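Gorley packing bench notes
README, last touched 16 September 2026

What this is

Notes and photos on boxes. Cardboard boxes, tape, what sits on which table while stuff waits to go out. Kept by the Peleo packing room, mostly so the next person doesn't start from zero.

What's in here

boxes.csv - one row per box, 4,000 rows
tape.csv - seams, flaps, tape type if we knew it
photos/ - 200 pictures, jpg
notes.txt - whatever got typed at the bench, unsorted

Columns in boxes.csv

box_id, bench, flap_state, tape, dents, label, remark. Dents is yes/no. Used to be a count, people disagreed, dropped it. flap_state is open, folded or taped. If a flap is folded AND taped put taped.

Known problems

- 119 rows have no bench. Not recoverable.
- Hagedorn cartons and Nokik cartons got mixed up in November, label column is not to be trusted for that month
- "crease" and "dent" used for the same thing by diferent people
- remark is free text, some of it German

Packing habits that affect the data

Big boxes go on the carpeted table, doesn't scratch the goods. Clear tape down the seam, one strip if it holds. Stack behind the rail if theres no room, heaviest at the bottom. Anything with a battery gets its own row, even when it shares a carton.

Typical bench, big box in front with clear tape down the seam, more cartons behind and an EcoFlow in with them:
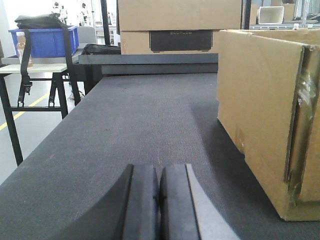
Leonie Baumgart wants wrinkled tape to get its own value in the tape column, says she retaped 43 boxes that were marked as fine and that "taped" tells her nothing about whether the seam will hold. Fair. Goes in the next version, old rows stay as they are.

To do

- wrinkled as tape value
- split remark by language
- check the November labels against the delivery slips, if we still have them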